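# Helelex 40 interior wall paint, matte white

Two coats over old eggshell, walls and ceiling, applied with a 3/8 inch roller sleeve.
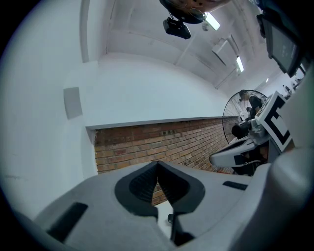
Coverage is the first thing to check against the label. Helelex claims up to 3000 square feet from the five-gallon pail on sealed drywall, one coat. I got 2497 before the pail was scraped out. The surface had been sanded and spot primed, so I would plan on the lower number.

Viscosity is on the thick side. Straight from the pail it drags under a brush, and cutting in goes slowly. A little water fixes this, but the data sheet limits thinning and the second coat loses some hiding power if you go past it. Spatter from the roller is low.

Recoat time is given as six hours. At five the film still pulled in one corner. At six it did not. Touch-ups from the same batch blend well when feathered with a nearly dry roller; brushed touch-ups flash under side light.

Scrub resistance is average for a flat finish. Pencil comes off with a damp sponge. Shoe marks leave a faint shine. Arboleda's matte cleans better but needs a third coat over dark colors.

The lid is poor. It did not reseal after the second opening, and I moved the remainder to a Garusach bucket with a gasket.

Rating: four out of five. I would buy it again for ceilings.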